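April, evening. Second gripper on the arm 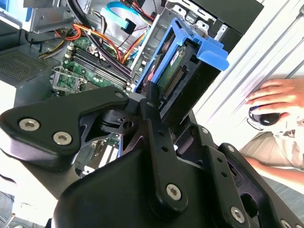
I changed the gripper before lunch, and the rest of the day went to the hard drive task. The old one from Trilthorpe has soft pads and forgives me almost everything. The Abella is all metal and it forgives nothing. If I come to the drive carrier with a wrong angle, I feel it at once in the controller, a small hard knock, and I have to go back and start the approach again.

I made 17 tries with each. With the Trilthorpe I lost the carrier more often when pulling, because the pads slide on the plastic. With the Abella I lost it only 2 times, but I was much slower, and once I was so close to the memory slots that I stopped and went to make tea.

Bogdan Cieślak thinks the fingers are simply too wide for work inside a computer case. He wants to order the narrow ones from Nivcombe, which cost 3400 for the set. I said let us first try to turn the wrist a quarter and come from the other side. He did not agree, but he wrote it on the board.

The wrist camera I like less than I expected. The linkage takes most of the view, and for the last centimeters I am guessing the depth – this is where I lose the time.

Tomorrow: check the screws on the left finger, lower the closing speed, repeat with the turned wrist. Also answer the mail from Kamville, it waits already too long.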